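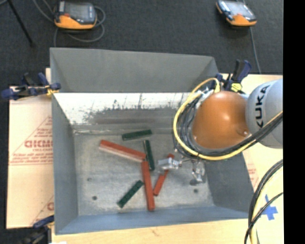

Red and green blocks, gray bin

October, notebook, dye bench

Third walnut bath and I think this is the one! I pulled the wool skein at 3 in the afternoon, rinsed it until the water ran clear, and the brown is deep and even all the way through, even under the ties where the last two came out streaky.

Recipe before I forget: 355 g of crushed hulls from the Kincaid sack, soaked overnight, then held at 70 C for 2 hours. No boiling this time. The second bath got away from me and went to a rolling boil while I was on the phone with Bustico about the alum order, and that skein is a sad, flat khaki (still kind of like it for socks).

Other change - I scoured the wool properly. Long soak, plenty of soap, left alone until it cooled. The Careo yarn has a lot of spinning oil in it and I'd been far too quick with it before. If you're using that batch, scour it twice.

Cotton swatch is another story. Pale tan, patchy at one corner. Tannin first next time, then alum, and give it a full night in each.

Bath isn't spent, so the lid is on and it's under the window. Please don't dump it! I want to try an iron dip on half of the next skein and see how close we can get to the old Heltedix sample card, the nearly black one on the last page. Love that color.

To do: more pH strips, new strainer bag, label the khaki.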